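Forum > Shop floor > Test cell going automatic, what happened to your job?

hshehu
Posted February 7, 2021
We check control panels at Tatholm. Until June it was three of us per shift pressing buttons and throwing switches by hand, 200 panels a day. Now the arms are coming in and I'm told I'll be "supervising". Has anyone been through this? This is the work, on the practice box.
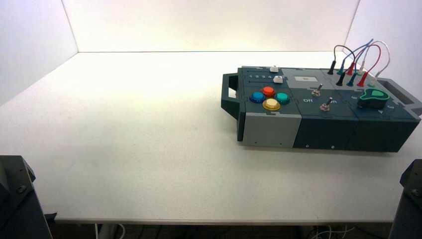
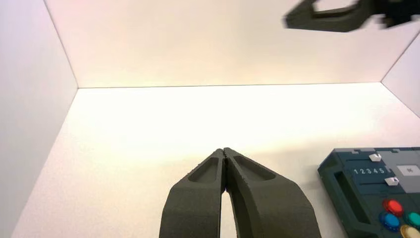
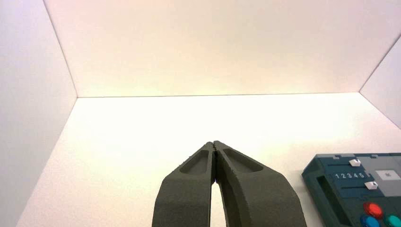
My worry is the pay grade. Supervisor in name, same money.

stemen_nights
Same at our place. No one was sacked but two who left weren't replaced. My wrists are better, I'll give it that.

Telma Vergara
I don't agree that it's only a change of title. I write the test orders now and I got a grade for it, but I had to ask twice. Get the new duties in writing before you train on it.

brimlow77
Easy to say at a big site. At ours the grade went to someone from outside and we got a two-hour course.

hshehu
Two hours is what they've offered us as well. Telma, did you ask your line manager or HR?

Telma Vergara
Line manager first, then HR with his email attached.

stemen_nights
Ask about breaks too. Ours used to go by panel count and now they go by the clock.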